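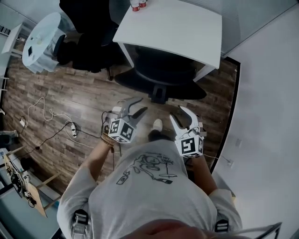 **Leire Urquijo**
Technical Writer, Jedach Cosmetic Tools

## 4. Pressing Powder with the Collado Hand Press

Read section 3 (Cleaning the Tamper and Die) first. The press takes standard 26 mm pans. For square pans, fit the Dostcombe adapter, part no. 3699.

### 4.1 Preparing the mix

1. Weigh 16 g of dry blend into a glass bowl. Sift it once.
2. Add binder 2 drops at a time, stirring between additions.
3. Pinch a little of the mix. It should hold its shape and break cleanly.
4. Cover the bowl and let it rest for ten minutes.

**Note:** Blends high in mica need more binder than matte blends. Write down the number of drops for each shade – the next batch will need the same amount.

### 4.2 Pressing

1. Set an empty pan in the die, rim up.
2. Fill the pan slightly above the rim.
3. Lay the ribbon over the powder, ribbed side down.
4. Lower the tamper until it touches the ribbon.
5. Pull the lever to the first stop, hold for five seconds, and release.
6. Top up the pan and repeat step 5, this time to the second stop.
7. Lift the ribbon straight up. Do not slide it.

**Caution:** Keep fingers clear of the die when the lever is down. Never press a pan that is bent or has a raised edge.

### 4.3 Drying

Leave pressed pans uncovered on paper overnight. Do not use an oven or hair dryer. If the surface cracks, crush the powder, add 2 drops of binder, and press again.

Replacement ribbon is sold by the roll under part no. 1335. Rolls marked Arnham are wider and must be trimmed before use.

Checked by Parvaneh Amini, January 23, 2021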